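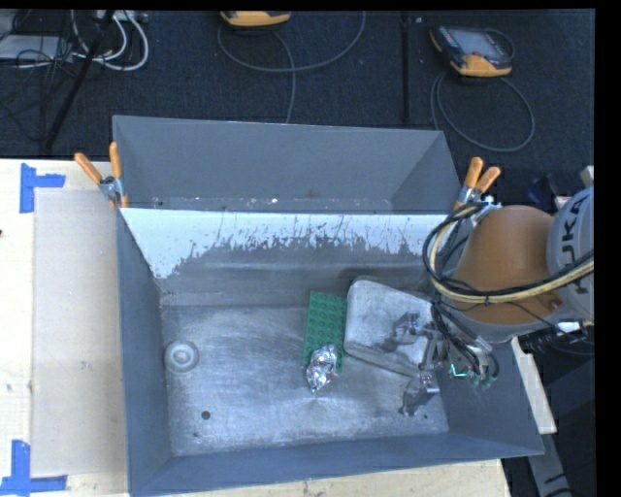

The KUKA arm with its gripper lowered into the metal bin used for the sorting exercise.

Students' robotics project moves to its second stage

The Student Automation Society at Isodden College has begun the second stage of Flirkasell, its year-long project on teaching a robot arm to pick mixed objects out of a bin. The college confirmed the move in a notice to members dated December 29, 2024.

Flirkasell is open to students on the engineering and computing courses, and 25 are enrolled this year. They work in pairs during bookable sessions in the Govindasamy Laboratory, where each pair is responsible for planning its own picks, running them on the arm and keeping a written log of the results.

The first stage dealt with single wooden blocks placed in known positions. In the second, objects of different shapes and surfaces are put into the bin together and may touch or overlap. The set now in use includes a green building-block baseplate, crumpled silver foil and a metal pan or tray with rounded corners.

Adesuwa Balogun, who leads the project for the college's Department of Engineering, said the objects had been chosen with the students.

"Foil is difficult because it has no fixed shape and it reflects the light," she said. "A flat plate is difficult for another reason – the fingers need an edge to take hold of. We asked the pairs to tell us what they expected to go wrong before they ran anything, and those notes have been very useful in the teaching."

Each pair will complete 50 attempts before the stage closes. An attempt is recorded as successful only when the object has been lifted clear of the bin and set down in the other compartment without being dropped. Failed attempts must be logged with the same care as successful ones, and count equally towards the total.

The software used to plan the movements, Galtix, was written by former members of the society and has been maintained by students ever since. A new version was released to the pairs at the start of December. It allows a planned movement to be checked on screen before it is sent to the arm, and it stores the settings for each attempt alongside the result.

Assessment for the stage is by log book and a short talk, to be given to the whole group. Students taking the project as part of their course will also submit a written report in the usual way. Members taking part outside their course are welcome to do so but are not required to.

Laboratory bookings for next term are open to enrolled pairs through the department office. Sessions last 2 hours and must be supervised by a member of staff. Students who have not yet renewed their safety induction should do so before making a booking.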